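Reviews > Workplace Equipment > Packing and Assembly

Skorna two-arm bench unit: four months on a packing floor

We put together gift and office sets for small retailers. Bowls, coasters, desk calendars, notepads, kids' blocks, whatever the client sends, all of it packed into boxes by hand until April. That month the owners leased one Skorna two-arm unit and I was given the job of running the bench it works at. This review covers the machine and also what it did to our shifts, which I would have liked to read about before we signed.

Setup took most of a week. The unit needs a steady table with a plain top that isn't shiny. It also needs curtains behind it if there is foot traffic, because people walking past threw off its aim. The cables need planning. We had them on the floor for the first month and I would not do that again.

On speed, it is slower than a person. A good packer here does 526 sets in a full shift. The Skorna did 300 on its best one, and that was with a simple set of two items and a box. What it does well is keep going through the evening with one person watching. It handles boxes and blocks fine. Thin flat things like paper pads are its weak spot, and it drops roughly one in 10.

The hands are the best part. Each finger moves separately and the grip can be set soft enough for thin cardboard. The software is the worst part. Any change to a set means teaching the whole order of moves again, and the manual skips the step where you save.

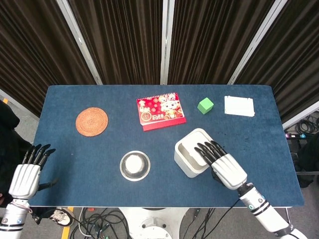
Mbali Baloyi thinks I am too easy on it. She told me the evening shift used to be four people talking over a table and is now one person waiting for a stall light, and that the pay bump for being trained on the unit doesn't make up for that. She also said her wrists have stopped hurting, and she wanted both things in here.

No jobs were cut. Two people moved to receiving, one by choice. Training was two afternoons, and I would ask for double. Make sure more than one person per shift can restart it, or that person never gets a break.

I'd lease it again for repeat orders over 100 sets. For short runs we still pack by hand and it's quicker. Three stars out of five.

Contact us | Copyright Pumora Reviews | Back to top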